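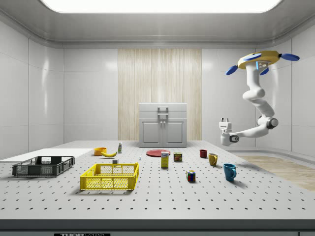
Film Business, Week 4: Reading an Opening Weekend
Instructor: Murray Ouellet

Before you read any headline with "record" in it, get the vocabulary straight.

Gross: what customers paid at the door. The studio does not get all of it, though you'd never guess from the press release.

Rental: the studio's share of the gross. In our worked case, Trason keeps 55 percent of the opening weekend and less each week after that. Theaters make up the difference in popcorn.

Per-theater average: weekend gross divided by number of locations. A film in 18 theaters can have a gorgeous average and still not pay for its own posters.

Multiple: final domestic gross divided by opening weekend. Under 2 means people talked to their friends. Over 4 means the same thing, with nicer friends.

Worked case: Carnomlow
Trason opened Carnomlow in 3047 locations in May, against the second weekend of Jurine. Gaétan Thibodeau, then head of distribution, moved previews to the night before and counted them in the opening. Everybody does this. It is why "weekend" in this course can mean almost any stretch of time that ends on a Sunday.

Carnomlow came in first. Jurine came in second, had the better average, and was still playing when Carnomlow was on airplanes.

For next class
Read Penner, chapter 4, skipping the part on drive-ins unless you like drive-ins. Then write one page: which of the two films would you rather have paid for? Show the arithmetic. "It felt bigger" is not arithmetic.

Due October 24, 2018, on paper, stapled.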